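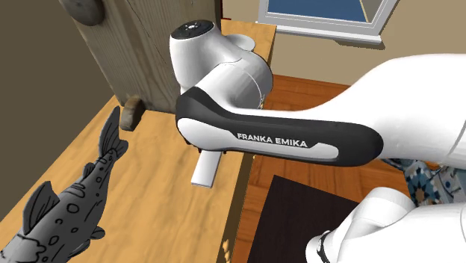 Vol. 12, No. 2, p. 100

4. What Guests Carried Home

4.1 The shop at the end of the ride

We now turn to the part of the study we had most looked forward to, the souvenirs. Veltel Park opened its Stulter ride in June, three weeks ahead of the animated film of the same name, and for those three weeks guests were buying plush toys, mugs and raincoats of characters they had never seen on a screen. For anyone interested in how people grow fond of a cartoon character, this was a wonderful piece of luck.

We spoke with 654 guests as they left the Pillai Arcade, the covered row of shops between the ride exit and the carousel. The park also let us go through 2,728 sales slips from the same shops, with names and card details removed. Slips tell us what was bought. The interviews tell us why, and they were a joy to collect (several ran well past the five minutes we had asked for, mostly at the guest's insistence).

The surprise was Plider. In the film he is a ferry clerk with four lines and no song. On the ride he appears twice, once asleep. The park had ordered very little with his face on it: a key ring, a child's umbrella and one small plush in a ticket-seller's cap. The plush was gone from the shelves before the film opened, and guests kept asking for it at the counter by description, "the sleepy one with the hat," having never learned his name.

Wallner (Elfriede Wallner, whose early work on souvenir shops shaped a good deal of our own) argued that a ride gives guests a character's place in a story and the shop lets them pick a favorite. Our interviews point toward something looser and, we think, more fun. Many guests had no idea of the story. They chose the character who had been nearest the boat when it slowed down, or the one their youngest child had waved at. One grandmother had bought the umbrella on a dry afternoon for the sole reason that the handle was shaped like a boat hook, and she showed us how it worked three times.

Figure 4. Gripper with fingers open around a long white object, seen from above. Simulated view.

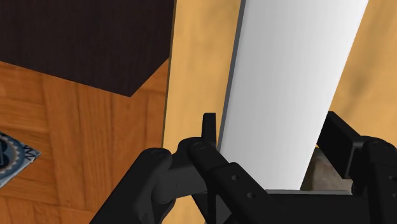
Once the film had opened, the pattern shifted, though less than the park's buyers had expected. Guests who had seen it used the characters' names and quoted lines to us, often in voices. They bought more of the two leads, and the singing lantern began to sell for the first time. Even so, requests for Plider did not fade. A second order of 1,000 plush arrived late in the season, this time with a slightly larger cap, and returning guests noticed the change right away. Some preferred the first version and told us so at length.

4.2 Wearing it now or saving it for later

We also asked whether the item would be used that same day. Hats and raincoats went straight on. Mugs, naturally, stayed wrapped. Plush toys fell in between, and what happened to them depended a great deal on the time of day. Morning buyers tended to carry the toy around, seat it beside them at lunch and take it back on the ride. Evening buyers asked for a bag.

This matters for how we read the slips. A toy bought before noon is seen by other families for hours, and a fair number of afternoon buyers said they had first noticed theirs in another child's arms. We did not set out to study this kind of borrowing and our questions were not built for it, so we can only say that it came up often and without prompting. The seating area beside the carousel would be a great place to follow it properly.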